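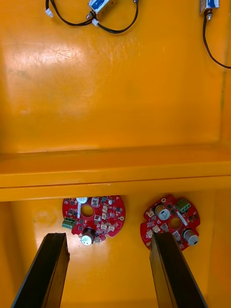

Nandi Shezi wrote back to us that the hardest part of moving to a new sound driver was never the compiling; it was working out which of the old modules was still being loaded at boot, and by what. Several other people who answered our call for notes said much the same thing in their own words, and their replies have shaped this section a good deal more than we expected when we began.

January
By the Undley driver study group
Reading time: 6 minutes

4. Module conflicts during migration

4.1 What we mean by a conflict

It is worth slowing down a little before we get to the results, as the word "conflict" is used rather loosely on mailing lists and in bug reports. A person whose sound card has gone quiet will very often say that two drivers are fighting, and sometimes they are, but just as often one driver has claimed the card politely and the other has given up without leaving a message anywhere the person would think to look. In this paper we use the word only for cases where two kernel modules both list the same device in their tables and the one that ends up bound to it is not the one the user wanted. Everything else — missing firmware, muted channels, wrong permissions on the device file — we put to one side, although we have a great deal of sympathy for anyone who has lost an evening to a muted channel. We have all been there.

4.2 The test machines

We worked with two desktop machines, which we called Drornau and Troltlow after the rooms they lived in. Drornau had a plain install with the stock kernel and nothing added by hand. Troltlow had been in daily use for years and carried all the leftovers you would expect from that: old lines in the module configuration, a startup script that loaded things by name, and a second copy of one module built from source and placed in the extra directory. We were very glad to have it, mess and all, for a tidy machine would have told us rather little about how people's systems look in everyday life.

On each machine we installed the Swanepoel driver package by following its own instructions to the letter. We then restarted, noted which module was bound to the card, and read through the kernel log from the first line. We did this 21 times on each machine, changing one setting between restarts and putting it back again afterward. It was slow going, and a fair amount of tea was involved, but it did mean that when something changed we could say with some confidence what had changed it. The order of the settings is given in Figure 1, which also shows the places in the boot sequence where a module may be loaded.

Figure 1. Order of settings changed between restarts, and points in the boot sequence where a sound module may be loaded.

4.3 What we saw

On Drornau the new driver was bound to the card after every restart, and there is not much more to say about it than that. The package put its files where it said it would, the dependency list was rebuilt, and the old module stayed out of the way.

Troltlow was far more interesting. With its configuration left just as we found it, the old module won every time. Adding a blacklist line did not help, and this is the point we would most like readers to take away with them, as it surprised two of us quite badly. A blacklist line only tells the system to ignore a module's own aliases when it is looking for a match to the hardware. It does nothing at all to stop a script that asks for the module by name, and Troltlow had exactly such a script. Once we had commented out that line, the blacklist did its job and the new driver came up.

There was one further wrinkle. The initial ramdisk on Troltlow held its own copy of the old configuration, made before any of our changes, and it went on using that copy until we rebuilt it. Anyone who edits a file, restarts, and sees no difference should look there next.

4.4 Notes on the instructions

We do not want to be unkind to the Swanepoel documentation, which is friendly and clear and plainly written by someone who cares. It covers the clean case very well. What it lacks is a short passage for people with older systems, asking them to search their startup scripts for the name of the old module and to rebuild the ramdisk before the first restart. We have sent the maintainers a draft of such a passage, and they have been kind enough to send back corrections, mostly to do with distributions that keep their scripts in a different place. The revised wording is given in the appendix, and the logs from both machines are kept with the source for this paper.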